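4.2 The grocery task and how the students prepared for it

When we first sat down with the student team to plan the spring term, we had pictured something a good deal simpler, a single table perhaps, with three or four objects on it. It was Marietjie Mokoena, then in her second year, who argued that a shopping task would hold everybody's interest for longer, and looking back over the session logs we are very glad that we listened to her. People know what shopping is. New members could walk in at four in the afternoon, read the task card, and have a sensible opinion about it within minutes (often a strong one!).

The display was built over several evenings in November, to a plan the club named Daravwood. It uses slatted wooden crates filled with artificial produce, set at more than one height so that the robot has to reach at different angles. The students split into two groups, Fatetti and Plornitz, each of which wrote its own task cards and operated the robot in turn. A card names the item to be picked, the crate it should come from, and where it should end up. We kept the wording of the cards exactly as the students wrote them, spelling included, and they are reproduced in Appendix B.

By the end of the term the two groups had recorded 1,563 attempts between them. We set aside those in which the operator stopped early or the card was misread, and that left 995 for the analysis in Section 5. Of these, 389 involve both hands, with one hand steadying a container while the other does the picking. We had expected the two-handed cards to be unpopular, as they ask more of the operator, and were pleased to find both groups writing more of them as the weeks went on.

The long vegetables deserve a word of their own. A potato can be approached from nearly any side, but a napa cabbage has a firm white end and a leafy end, and the students disagreed warmly over which of the two the hand ought to go for. Plornitz favored the leaves, Fatetti the base, and both approaches are kept in the data under separate labels. Figure 3 shows the robot's view during a cabbage card, with the right hand just below the leafy end of the nearer cabbage and the left hand on the edge of the shopping basket.

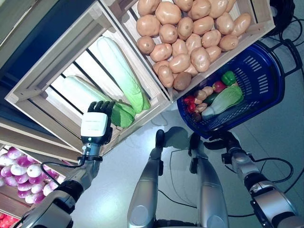

Figure 3. Cabbage card, seen from the robot's head. Potatoes are in the crate beyond the basket and red onions on the lower shelf level.

How much practice did a student need before recording attempts that counted?

Each student completed two supervised afternoons first, and a third if either the student or the supervisor felt it would help.

We held to that arrangement all through the term, including for those who arrived with some experience from the Cho workshop the year before. Practice attempts were never mixed in with the recorded ones. The written notes that students made after each session, which run from a single line to several cheerful pages, are taken up in Section 4.3.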